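Wanted: beginners for an accordion group at Gralberg

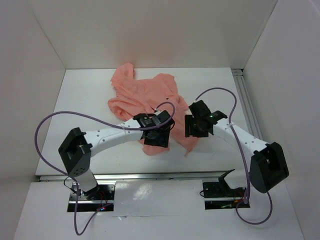
A crumpled salmon-pink cloth on a white tabletop.

I bought my first accordion at a yard sale because the case had a nice handle. I couldn't play a note. Two years on I can get through a waltz without scaring the dog, and I want company — so I'm putting together a group of adult beginners, and I'd love for you to be in it.

The group is called Ballia. We'll meet at the old Gralberg grange hall on Millet Street, starting in June, one evening a week from 7 to 8:30. I have room for 11 players, and I'd like most of them to be people who have never touched the thing before. Piano accordion, button accordion, concertina, a squeezebox your great-uncle left in the attic (mine smelled like mothballs for months!), all welcome. You don't need to read music. I teach by ear first and bring in the dots later, for anyone who wants them.

No instrument? I have 2 loaners, both small and both a little wheezy. The red one has a sticky F sharp and I'm fond of it anyway. Tell me when you write if you need one and I'll put your name down, first come, first served.

What I'm asking of you:

Come to most of the evenings through the end of August. Practice a bit at home, even if it's ten minutes while the pasta boils. Be 14 or older, and if you're under 18, bring a grown-up the first night. Be okay with playing badly in front of other people who are also playing badly.

The cost is $100 for the whole summer, which covers the hall and photocopies. If that's a stretch, write to me and we'll work something out. I don't need to know the reasons.

We'll learn polkas, a couple of slow airs, and one very silly march I picked up from a neighbor. At the end we've got a spot at the Plunari street fair, right after the pie contest. Playing there is optional — you can come and clap and eat pie, and I won't hold it against you.

To sign up, send me a few lines using the contact form. Tell me what you play, or wish you played, and one tune you've always had stuck in your head. There's no audition. I'll write back with directions and where to park, which is trickier than it should be on that street.

Contact | © Ballia | Back to top

This site uses cookies to remember your settings. OK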